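Comparison of wrist controllers in simulation

tandutura_lab
We have completed 675 trials with the Luvent controller and the Kárason one. We recommend Luvent for parallel grippers.

Tusetti
We cannot agree. Kárason held its position better in our tests, although it is slower to tune.

tandutura_lab
Our results were taken with both arms active — a single arm may well favour Kárason.

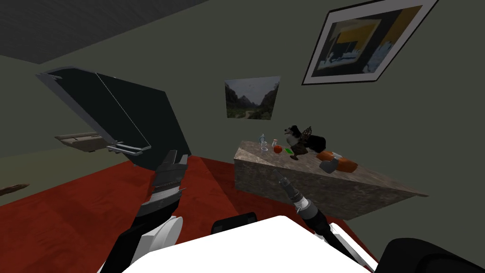 We shall repeat the small objects first, then report in November.

Tusetti
Please include the failed grasps.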